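Search this repository

Dolimum hand-held grippers: data card and build notes
October, by Heloísa Coutinho

Dolimum is a pair of hand-held grippers, built in a shared workshop, and the recordings we make with them. 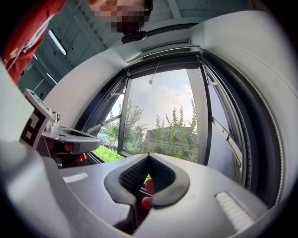
The set covers everyday manipulation done by a person with one gripper in each hand. Nothing is teleoperated. Both units record at once, and the two streams are matched up afterward by the sync script in tools/.

We use cookies to remember your settings. Accept / Manage

What is in it

The current release, Urkex, has 1,530 clips. Most are under a minute. Tasks are grouped by place: window, bench, sink and shelf. Each clip folder holds the video from each gripper, a jaw-opening log and a short text note from whoever was recording. The notes are uneven. Hedvika Baláž writes full sentences, and I tend to write "ok" or "redo".

The window group is the smallest and the hardest to track. Bright sky behind the jaws pushes the exposure around, and the marker panel on the other gripper can wash out. We locked exposure partway through, so early window clips look different from later ones. The field exposure_locked in meta.json tells you which is which.

Build

The housings are printed. Files are in cad/, split into left and right. Print the jaw carriers with the flat side down or the slide will bind. The textured mesh on the pads is glued on and wears out after about 15 sessions. Change both pads on a unit together, then run the jaw calibration again.

Marker panels bolt to the side of the housing. Print the marker on matte stock. Glossy paper gave us three lost afternoons.

Privacy

Faces are pixelated before release. We go through the result by hand, but if you find a face that was missed, open an issue with the clip number and we will pull the clip.

Known problems

- Jaw log drops samples when the battery is low.
- Left and right are swapped in three shelf clips, listed in ERRATA.md.
- The Klinhom loader still expects the old folder names. Use the rename script first.

To do

Second set of pads in softer rubber, a lighter marker panel, and more window clips on overcast days. Hedvika has the panel drawing half done.

Subscribe to release news: enter your email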